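Teaching by Demonstration: Frequently Asked Questions
Brenside assembly cell, operator page. Last revised December 16, 2025

What is the difference between hand guiding and remote control?
In hand guiding, the operator holds the arm and moves it through the task. In remote control, the operator wears the master gloves and the arm follows. Brenside uses remote control for two-arm work and hand guiding for single reaches.

How many demonstrations does a task need?
The Jultumgate trainer accepts a task after 36 clean runs. Failed grasps are kept in a separate folder and do not count toward the total.

Which view should I watch while closing on a part?
Use the wrist view for the last stage of the approach. Dark plastic parts hide small hardware from the head view, and a nut and bolt down in a cup-shaped housing are easier to judge at close range.
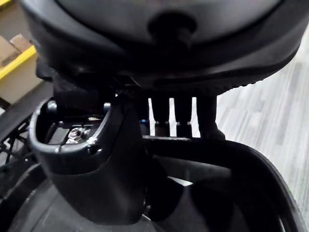
Tolentino wrote in to object that operators who stay on the wrist view too long lose track of the other arm, and asked for a fixed switching rule. The rule is now to return to the head view before any lift.

Can I pause during a run?
Yes. Pauses under 2 seconds are trimmed automatically. Longer pauses end the run.

What should the idle hand do?
Keep it open and clear of the shelf edge until it is needed. Drift in the idle hand is recorded like any other motion, and the trained policy will repeat it.
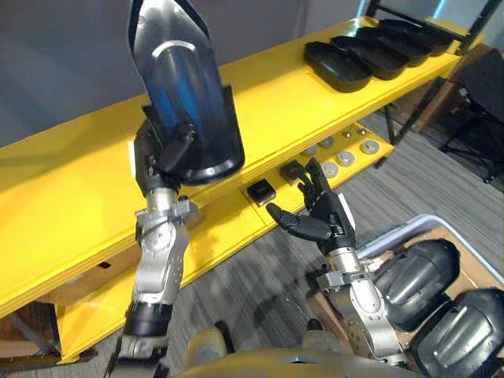 Between runs, return both arms to the start pose and press Reset. Parts may be moved by hand only after the status line reads Hold.

How long can one operator record?
The session limit is 21 runs. After that, hand over to another operator or log out.

Where are the files stored?
On the Sodside server, at up to 600 MB per run. Uploads resume by themselves after a network fault.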